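Packing cell notes, February

Morning start 7:40. Two-arm cell on the produce bagging job for the Terkimley order. Mixed items into clear zipper bags, one hand holds the mouth open by the zipper, the other drops things in. Same bags the packers use at the benches, so we didn't have to ask Dokier for a different stock.

Finger pressure turned down one more step before the run. Bag setting left alone. Logged as run 18.

Main thing to write down is the split of the work, as it keeps shifting. The bench people used to do the whole bag: pick, fill, press the air out, close, label. With the cell taking the fill, what comes to the bench is a filled bag that needs closing and a label. It's faster per bag but it's the same two motions all shift. Two of the packers asked to swap with the sorting end every couple of hours. I said yes for this month and we'll see what it does to the sorting numbers.

Still open: who clears a stop. At present it's whoever is nearest, which means the bench nearest the cell gets interrupted and the far one doesn't. Their bag counts shouldn't be compared until that's fixed. I've asked for the two to be left off the board.

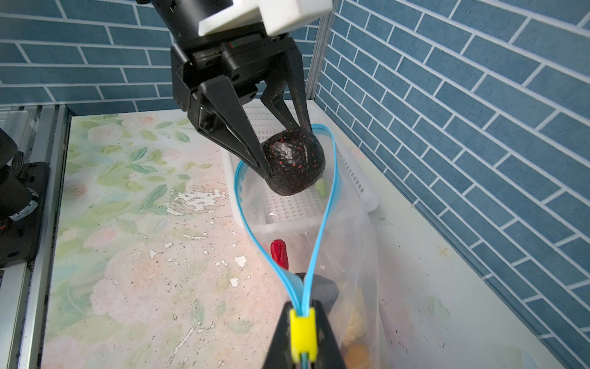
Ackroyd bench, written in the margin at lunch: we don't mind the cell doing the filling, but we were the ones who noticed soft fruit by feel, and now the first time we touch it is through the plastic. If it's bruised we have to open the bag and start over. Can somebody check it before it goes in?

Fair point and I don't have an answer in the cell. The arms have no idea if an avocado is ripe. Options are a hand check at the sorting end, or letting the bench reject a bag without it counting against them. Second one is easy, so I've changed the tally sheet for the afternoon. The first needs a person, and the hours for it would have to come out of what the cell saves. Will raise it with the Jumby side when they ask for the monthly figures.

Bag total on the cell counter at handover: 1456. Bench total for the same stretch is on their own sheet, not copied here.

To do:

- rejected bags get their own bin and a column on the sheet
- stop-clearing rota, both benches
- ask Dokier for the lead time on the next carton of bags
- put finger pressure back one step if anything gets dropped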